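Dienstag, spät

Nachtdienst vorbei, vier Stunden geschlafen, Kopf wie Watte. Schreib das trotzdem noch auf, sonst ist es morgen weg.

Wieder die Sache mit den Infusionen auf Station. 3000 ml in 24 Stunden bei der alten Dame auf Zimmer 38, Standardschema, seit Jahren so. Herz schwach, Beine dick, und trotzdem läuft der Beutel. Hab auf 1500 runtergesetzt. Spätdienst hat's zurückgestellt - "steht so im Bogen". Der Bogen stammt noch aus Lulham, irgendwer hat ihn beim Umzug einfach mitkopiert. Kein Mensch weiß mehr, warum genau diese Menge.

In der Pause Kurven durchgesehen. 29 Stück, fast alle gleich eingestellt, egal ob 50 oder 90 Kilo. Bilanz bei den meisten garnicht ausgefüllt. Gewicht? Bei Aufnahme einmal, dann nie wieder. Kaffee kalt geworden.

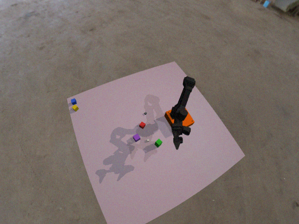
Hägglund meinte am Telefon, man solle erst mal die Waage reparieren lassen, vorher brauche man über Bilanzen nicht zu reden, und außerdem hätten sie drüben in Brendudside das Schema längst abgeschafft, ohne dass die Nieren reihenweise ausgefallen wären. Stimmt ja. Ärgert mich trotzdem, dass ich nicht selber auf die Waage gekommen bin.

Also morgen: Technik anrufen. Bogen neu schreiben, max. 2 Seiten, sonst liest das keiner. Trinkmenge mit rein, die vergessen wir immer - wer trinkt, braucht meistens keinen Beutel. Der Oberarzt wird mauern. Egal.

Zimmer 38 noch mal angeschaut vor dem Heimgehen. Atmet ruhiger im Sitzen, Knöchel unverändert. Furosemid angesetzt, Labor für früh bestelt. Kalium nicht vergessen!!

Jetzt Bett. Wäsche liegt noch in der Maschine.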